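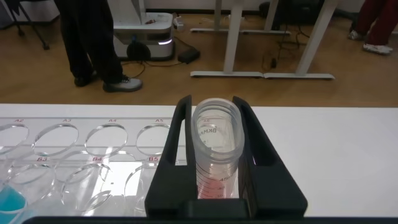
1/ Continuing the notes on Revelation 20 and the thousand years. The phrase "1,000 years" occurs six times in verses 2 to 7. Most arguments over the chapter come down to how those verses connect to chapter 19.

2/ The Greek is chilia ete. In verses 3, 5 and 7 it takes the article: "the" thousand years. The article points back to the period already named in verse 2, so we are dealing with one period throughout.

3/ Premillennial readers take "and I saw" in 20:1 as the next event after the defeat in 19:20-21. Amillennial readers take it as a new vision that goes back over the church age. The phrase is used both ways in the book. It settles nothing alone.

4/ Stronger evidence is 20:10. The devil is thrown where the beast and false prophet already are. Their sentence is in 19:20. That gives an order for at least these two events.

5/ Verse 4: "they came to life" is ezesan. Verse 5 uses the same verb for the rest of the dead. If the second is bodily, the first needs a good reason to be something else. Beathag Munro made this point in the Celtham study notes, p. 41, and I have not seen a full reply.

6/ The usual reply is John 5:25-29, where two kinds of rising stand side by side. Fair, but John 5 marks the change ("all who are in the tombs"). Revelation 20 has no such marker.

7/ On the binding in verses 1-3: compare Matthew 12:29, the strong man tied up. Same verb, deo. The stated purpose in Revelation is narrower: "that he should deceive the nations no more." Any view has to account for that clause.

8/ Correction to my August thread. I wrote that Papias is our earliest source for a literal reading and cited him directly. His books are lost. We have him through Irenaeus and Eusebius, and Eusebius did not like him.

9/ Two people asked about Psalm 90:4 and 2 Peter 3:8. Both compare a thousand years to a day. Neither defines the number, and neither should be used as a conversion table.

10/ Next: Ezekiel 38-39 and why Gog turns up in 20:8. Read both chapters first, then Revelation 19:17-18 for the birds.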